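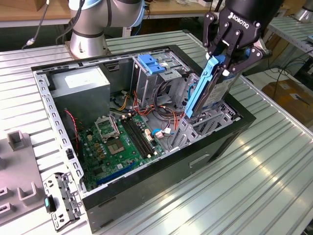

Fesside hill shrine – worth the climb?

ridgewalker22
Have one free day in Ondell in July and trying to decide between the hill shrine at Fesside and the old abbey down by the river. Guidebook gives the shrine half a page and most of that is the founding legend (the white heron and the bell). Anyone been up lately? Is the gate hall still under scaffolding?

pottedfern
Go to the shrine. Scaffolding was gone when I went in spring. 19 minutes on the bus from Ondell station, then the steps. Gate hall is the best thing there, painted beams, go slow and look up.

mossy_lantern
Disagree, sorry. Abbey every time. Shrine is mostly a rebuild – main hall burned and what you see is newer than my grandmother's house. Abbey still has the original cloister on 3 sides.

pottedfern
Main hall yes. Gate hall no, it survived the fire. Theres a board next to it that says so.

mossy_lantern
The board says the gate hall was "restored". Could mean anything. New roof, new posts, one old beam in the back.

tinroof_88
Both doable in a day if you start early. Shrine first, before the tour buses. Bus 20 from the station, NOT the 22, the 22 goes round by Tavomov and you lose your whole morning. Ask me how I know

ridgewalker22
Ha ok, noted. How bad are the steps? My knee is not great.

tinroof_88
Steep at the bottom, then it levels out by the stone basin. Handrail on the left going up. Bring water, the kiosk keeps its own hours.

quietbell
Theres a back road too. Longer but no steps, comes in behind the bell pavilion. Starts by the Stępień bakery, look for the green sign. Get the poppyseed roll.

mossy_lantern
Bakery is the one part of this I fully support.

pottedfern
On the legend – the heron story is told about at least one other temple in the valley, so I wouldnt lean on it too much. The bell is real though. You can hear it at 6 pm if you stay.

quietbell
It was 5 when I was there? Maybe they change it in winter.

pottedfern
Could be. Mine was May.

ridgewalker22
Thanks all. Going with shrine early by the back road, abbey after lunch. Does the abbey charge to get in?

mossy_lantern
Cloister is free. The tower you pay for, cash only last time. Skip the tower if the knee is bad, its a spiral stair and realy narrow.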